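About Cairns Alterations

Cairns Alterations is a tailoring and clothing repair shop in Prarkow. We hem pants, replace zippers, take in jackets, let out waistbands and mend most things made of cloth. We also teach evening sewing classes in the room behind the counter.

Natalina Fiore opened the shop after eleven years in the alterations department of a bridal store. She took over the lease from a shoe repairer and kept his long front counter, where clothes are still dropped off and picked up. Jean Munro joined her the first winter to handle coats and linings. Rezaul Munshi does menswear, including full suit recuts, and Tsehay Araya runs the classes.

How we work

Bring the item in clean, along with the shoes you plan to wear if it is a hem. We pin it on you, write the price on the ticket and give you a pickup day. Most hems take five days. Coats and formal wear take longer, and prom season is slow for everybody, so please come in by February if you need a gown done for spring.

We don't work on leather or fur. For those we send people to Folard, two doors down from the post office.

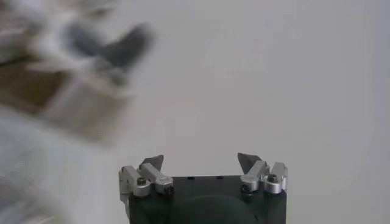

If a repair will cost more than the garment is worth to you, we would like you to know that before we start. Sometimes a patch will do. Sometimes the fabric is too thin to hold a new seam, and we will say so at the counter — there is no charge for asking.

Classes

Classes run in groups of five. The beginner course covers threading a machine, straight seams, a simple hem and a pillow cover with a zipper. After that there is a mending course, done mostly by hand, and a pattern course for people who want to make their own skirts and shirts. Machines are provided. Bring your own fabric and a pair of scissors that you don't use on paper.

Finding us

We are at 619 Neltora Street, on the ground floor, with a ramp at the side entrance. Parking behind the building is free after 5. The shop is closed Sundays and Mondays. Ticket questions go to Annag Strachan, who keeps the order book and answers the phone in the mornings.

Prices and hours on this site were updated in July 2026.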